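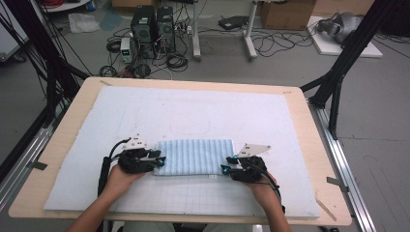 A striped towel, folded on the table.

I have put 50 hours into Wastesia now, and I want to talk about its side quests, and how badly they need a trim.

Don't get me wrong, I love this game! The combat is quick and mean, the party banter made me laugh out loud (Gape the innkeeper gets all the best lines), and the second city is the prettiest place I've walked through in an RPG in years. But every time the main story gets going, some farmer waves me down and wants eight wolf pelts. And I go and get them, because I'm weak, and there's a little gold marker sitting there on my map. 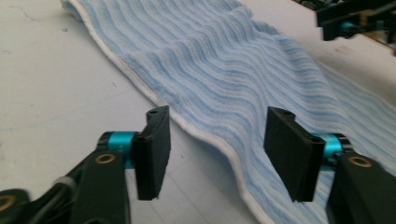
My friend Thandeka Mokoena skipped nearly all of that stuff and finished the story in a couple of weekends. She says she never felt underpowered once. I was so overleveled by the swamp chapter that the boss went down in four hits, before his big speech music had even kicked in. What a waste of a good boss!

Compare that with Plilamard, which was half the size and which I still think about. It had maybe a dozen optional quests, and I remember the one with the drowned bell so well that I could hum it for you. Ask me to name a single farmer in Wastesia. I can't do it.
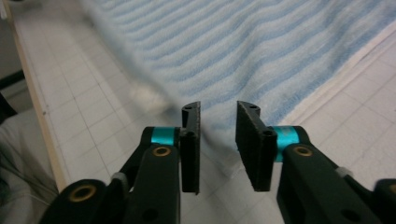 I know the argument on the other side. Games cost a lot, people want plenty for their money, and you can always ignore the markers. Sure, but then hide them! Let me turn them off in the menu, or let me stumble on things by wandering around. A patch is supposed to come in February and I'd take that one switch over any new armor set.

Anyway, I'm back in tonight. I still owe a man three pelts.

3,837 views | 50 comments | 4 shares
Print | E-mail this
Filed under: Opinion, Role-Playing Games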